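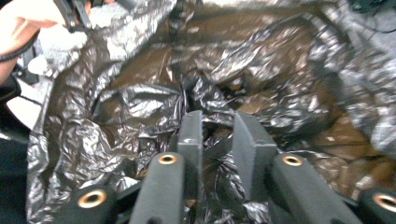

Trash bags: how to open them, line the bin and use less of them

Posted 30/10/2020 by Gholamreza Mousavi
Filed under: Kitchen, Cleaning up

In my home we change the trash bag almost every evening, and for many years I did it badly. The bag did not open, or it slipped down into the bin in the night with all the potato peels. Since September I write down small household things that work for us, and several readers asked me for the bags. So this is the page about the bags.

Opening a thin bag

The thin black ones are the most difficult. The two sides hold together and you cannot see which end is the open one. Look for the end with the straight weld line, this is the bottom. The other end is the mouth.

Take the mouth between your thumb and first finger and rub, like you are rubbing a coin. If your fingers are too dry, touch a damp sponge first. Please do not lick the fingers, my father did it all his life and I still do not like to think of it.

When you have a small opening, put both hands inside and move them apart slowly. Then hold the mouth wide and pull the bag down through the air one time, quickly. The air goes in and the bag takes its shape. Do it away from the stove and from any candle.

If the bag stays flat at the bottom, lay it on the floor or on a table, spread it with your palms and push the corners out from inside. It is slower but the thin plastic does not tear so easily.

Keeping it in place in the bin

Fold the edge over the rim, a hand wide at least. If the bag is too big for the bin, gather the extra plastic on one side, twist it and make a knot outside the rim. The bag will sit tight all the way around.

There is often air caught between the bag and the bin, and then the bag stands up like a balloon. Press it down with your hand along the wall of the bin before you fold the last part of the edge. My bin is a Lavusholm with a removable ring, and I put the ring on only after the air is out.

I keep 2 spare bags flat at the bottom of the bin, under the one in use. When I lift the full bag out, the next one is there. More than this is not practical because they begin to move and stick together.

Taking the full bag out

Do not fill to the top. Stop when you can still bring the edges together without pushing. Lift straight up and do not pull over the rim with force, the rim is where most of my bags were cut. For wet waste I put a folded newspaper at the bottom first.

Broken glass and sharp can lids should not go into a thin bag alone. Wrap them in thick paper, tape it, and write "glass" on it for the person who will carry it.

Which bags I buy

I tried the Prastby rolls and the Babaei ones from the shop near the station. Prastby tears well at the perforation, but the weld is weak with heavy things. Babaei is thicker and makes more noise. For the kitchen I stay with Babaei, for the paper basket in the bedroom Prastby is enough. There is also a box from Skuvska with up to 1000 small bags, good maybe for an office. At home it would last until my retirement.

Other uses for a clean bag

Cut one long side and the bottom, and you have a big sheet. I use it:
under the shoes when I polish them
over the sofa when I paint a wall (fix it with masking tape, it slides)
under a flower pot when I change the soil
in the car trunk, when we come from the garden center

A used sheet can be wiped, dried over a chair and folded again. If it has become very crumpled, do not try to iron it! Just roll it around a cardboard tube and leave it there some days.

Keep all bags and sheets away from small children and from cats, also the ones in the drawer.

Comments (2)

Lidded bin owner: The knot on the outside works, but my lid does not close over it. I turned the knot to the hinge side and now it closes.

Gholamreza Mousavi: Thank you, with my bin the hinge side is too narrow, so I tuck the knot under the ring. Next time I write about the compost bucket and its smell.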